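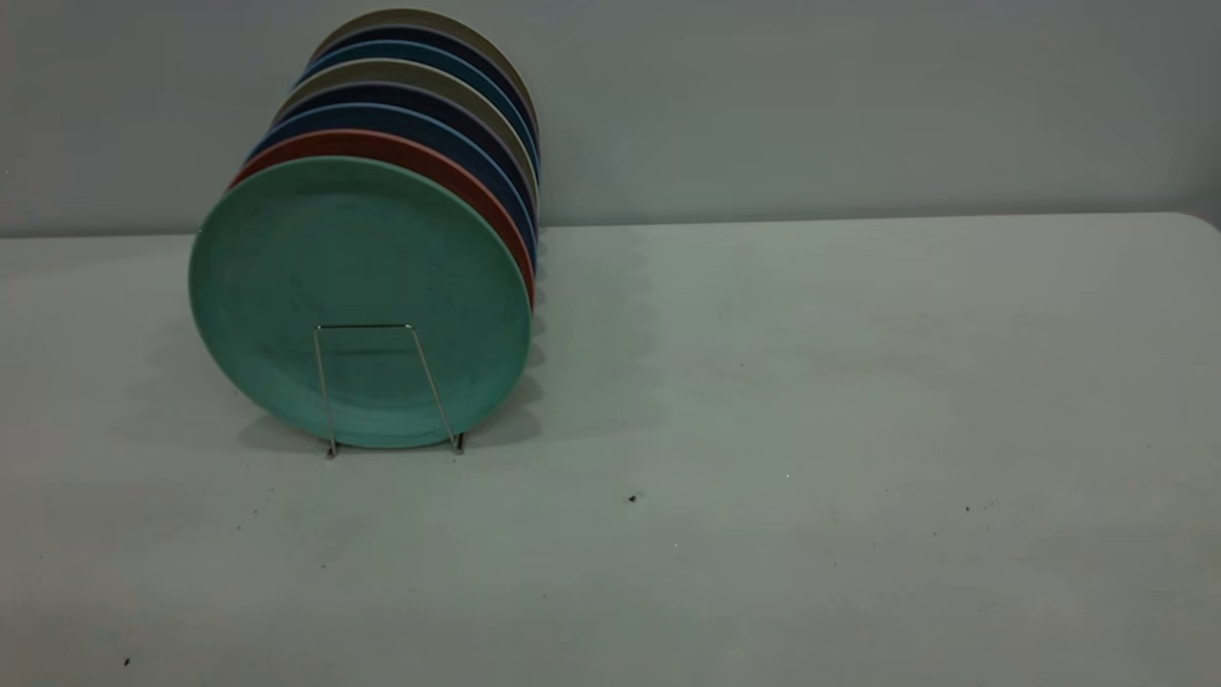

Plate rack

A plate rack is a stand that holds dinner plates upright on edge, one behind another, so that each can be lifted out without shifting the rest. It is one of the simplest pieces of kitchen gear going and, to anyone who has ever wrestled the bottom plate out of a tall pile, one of the most likeable! Racks are made in wire, wood, moulded plastic and ceramic, and they turn up on benchtops, inside cupboards, over sinks and on open shelves.

Forms

The wire rack is the commonest kind. In its plainest form it is a couple of bent loops on short feet, with the plates leaning together between or against them as a single file. Slotted racks give every plate its own gap, which keeps the faces apart and lets air through (handy straight after washing up). Wall racks, popular in farmhouse kitchens, do the same job at eye level and show the crockery off as well.

The Gekberg pattern, a low wire stand with splayed feet, is a favourite among people with small kitchens. The wooden Brirkis rack is heavier, with turned dowels set into two rails, and holds up to 7 large plates. Early ones are stamped underneath with a batch number, and the lowest number recorded so far is 385.

Colour and arrangement

Plates on edge show their rims, and that is where much of the fun lies. A mixed set in greens, pinks, blues and sandy neutrals turns into a fan of thin coloured arcs, and changing the order changes the whole look of the shelf. Some households run from light to dark, others alternate warm and cool colours, and plenty just put things back as they come out of the sink. Favourite colours tend to migrate to the front, where the full face is on display.
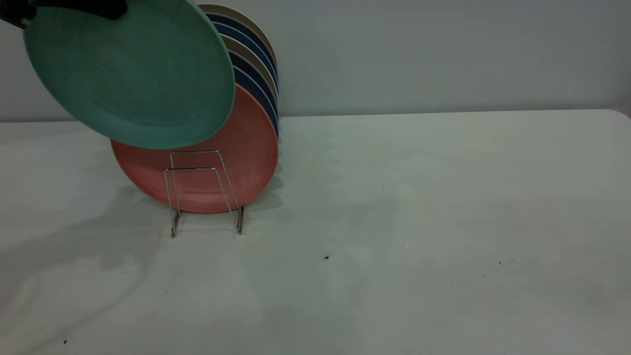
Should the biggest plate go at the front or the back?

In a leaning rack the biggest usually goes at the back, where it gives the smaller ones something broad to rest against. With plates all the one size, any order will do.

Materials and weight

Stoneware is heavy and wants a rack with a wide base. Lighter plates, such as melamine or those made from plastic mixed with plant fibre, are easy on a thin wire stand, but a near-empty rack may slide when bumped, so rubber tips on the feet are a worthwhile extra. Fine china is often stored with a round of felt or paper between each piece, whichever way it is kept.

Collecting

The Vandenberghe museum of kitchenware in Trenton keeps 1425 racks and stands in a catalogue of 3879 objects, among them toast racks, lid holders and a marvellous folding plate stand for caravans. Its labels group the racks by how a plate is held: by leaning, by slot or by hook.
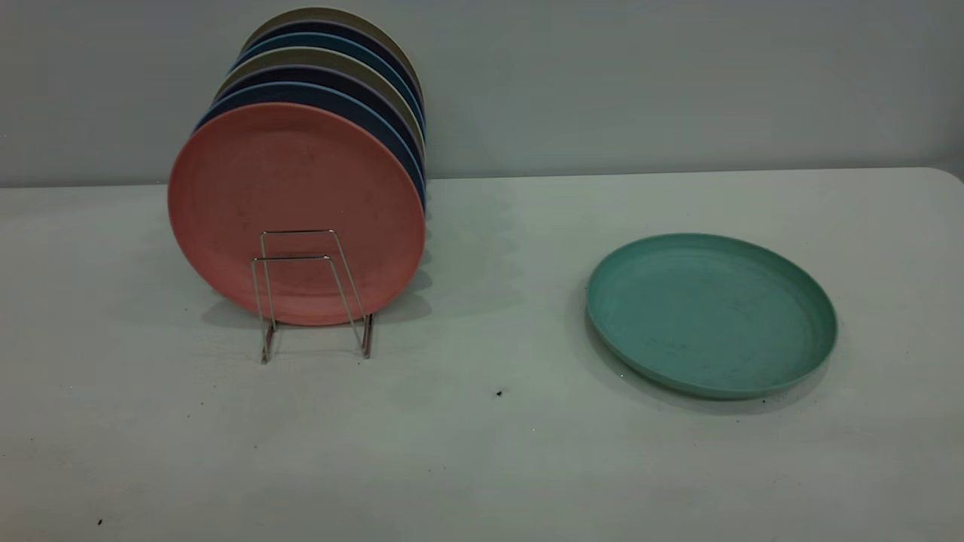 Wendling, in a note left on the article's discussion page, asked for lid holders to be given their own entry, arguing that a saucepan lid with a knob needs a deeper slot than any dinner plate and that the two have been lumped together for far too long.

See also: Dish drainer; Crockery; Dresser; Toast rack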